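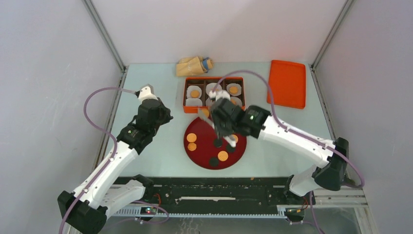
The Kaltora pumped storage facility occupies a ridge and valley site upstream of Rinstead and has a generating capacity of 586 MW. It consists of an upper reservoir, a lower reservoir formed by damming the creek, and an underground powerhouse containing reversible pump-turbine units. Water is pumped uphill when demand is low and released through the same units when demand is high. I have written on this blog about several conventional plants in the region, and readers have asked for a comparable account of Kaltora. Most people who follow the electric system picture a power plant as large, hot and loud.

The plant operates in three modes. In generating mode, water from the upper reservoir passes down the intake shaft and turns the units, which deliver power to the switchyard. In pumping mode, the units draw power from the grid and run in the opposite direction. In the third mode, known as synchronous condensing, a unit spins in air without moving water and helps support system voltage. A unit at standstill can reach full generating output in 5 minutes. The change from pumping to generating takes 11 minutes, as the unit must first be brought to rest and its direction reversed.

The upper reservoir is lined and has no natural inflow other than rain and snow. Its usable volume determines how long the plant can run at full output, and operators plan each cycle around it. The lower reservoir is larger and receives the flow of the creek. A minimum release is maintained below the dam at all times, including when the units are pumping. The vertical distance between the two reservoirs is 841 feet, a favorable figure for a site of this type. A greater distance allows the same amount of energy to be stored with less water, and the reservoirs can therefore be smaller.

Like all storage, the facility consumes more energy than it returns. Losses occur in the pumps, the tunnels, the transformers and, to a small degree, through evaporation. This point is raised at nearly every public meeting on the subject, often as an objection. It should be weighed against the value of the energy at the time it is delivered. Power taken at night or during windy hours is generally inexpensive, and the power returned in the early evening replaces output from older combustion units that would otherwise be called upon for a short run.

Kaltora is connected to the transmission system at the Zileck substation by two overhead circuits. The arrangement permits full output with both circuits in service. When one circuit is out for maintenance, the plant is held to a reduced limit, and pumping is scheduled one unit at a time. The Khoury line, which runs south from Zileck, is the more common source of restriction. It becomes heavily loaded on cold mornings, and in February the plant was twice asked to delay pumping until the load on that line had fallen - a reminder that a storage plant is also a very large customer.

The facility also provides black start service. Following a complete loss of the surrounding system, a unit can be started with station batteries and a small diesel generator, using only water already held in the upper reservoir. A minimum level is kept in that reservoir for the purpose. The power is then sent through Zileck to restart other plants in a fixed order. This service is tested on a regular schedule, although the tests are rarely noticed outside the control room.

The next matter of interest is the overhaul of the units. The work calls for removal of each rotor, replacement of the stator windings and repair of worn surfaces on the runners. Only one unit will be out of service at any time, and the work will avoid the winter peak. The main inlet valves will be inspected during the same outages. The seals on these valves have been in use for many years, and their condition will decide whether the tunnel must be drained - an operation that would take the entire plant out of service.

Public access to the lower reservoir remains open from the Rinstead side. The boat launch is closed while water levels are being changed for inspection, and notices are posted at the gate. The access road to the upper reservoir is not open to visitors.

Posted 2025-10-24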